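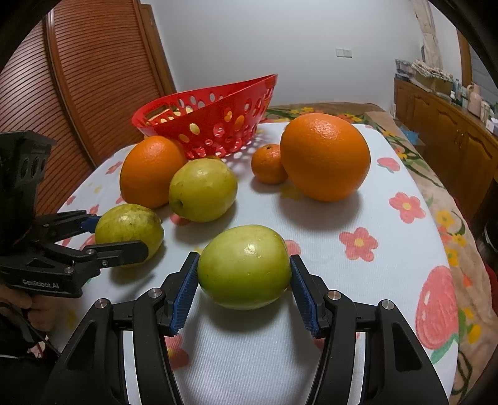
Fruit on the table at Ivars's place, both hand grippers in use. Blue pads, pear in each if you count the green one as a pear.

Quick writeup before I forget the lot. Went out to Gruvbridge in March to see the gripper build Ivars Ots and Darius Sakalauskas have had going, half of it at home and half in the shared workshop down the lane (Tronlow, the old tyre place). Got there at 10, left well after dark. Notes are in whatever order they come.

Tronlow first. Small, cold, good coffee. Two benches, a drill press, one printer going and one in bits. The project is called Sproģis, after a dog I think, didn't ask. The plan is an arm on a rail that sorts windfall fruit by size and puts it in trays without bruising it. The arm is not finished. Base and shoulder are done, elbow moves, wrist is a drawing on the whiteboard. Darius ran the elbow up and down for us and it squeals on the way back. Wrong grease, he reckons. Ivars reckons wrong bearing. They've had this argument before.

Cost so far is roughly 67 dollars in belts and bearings, the rest scrounged. Motors came out of a dead Zenska label printer, 3 of them, one spare. Nice motors. Ask before you pull one apart though, the power supply in there bites.

Then back to the house for the hand grippers, which I liked best. You hold one like a pair of tongs and do the job yourself, and what they learn from that goes into the jaw settings for the arm. Tablecloth on, fruit out. Pears, oranges, a mandarin, and one enormous orange I'd have taken home if asked. I had a go. Harder than it looks! The pear wants to roll and you squeeze too much to stop it. Darius says go in low, stop as soon as the pads touch, then a tiny bit more. Took me 10 goes to get one I was happy with.

Oranges are easier, the peel gives you something to hold. The giant one I couldn't work out at all, ended up pushing it about. Ivars wants the arm to just refuse anything that size and leave it for a person. Sensible I reckon.

Things to bring if you go: warm socks, own mug, any bearings you've got lying around (608s espescially). Parking is on the grass, don't go past the letterbox, it's boggy. Bus is no good after six.

Asked when the wrist will be done. Darius said winter, Ivars laughed. I'm going back either way, left my good screwdriver on thier bench.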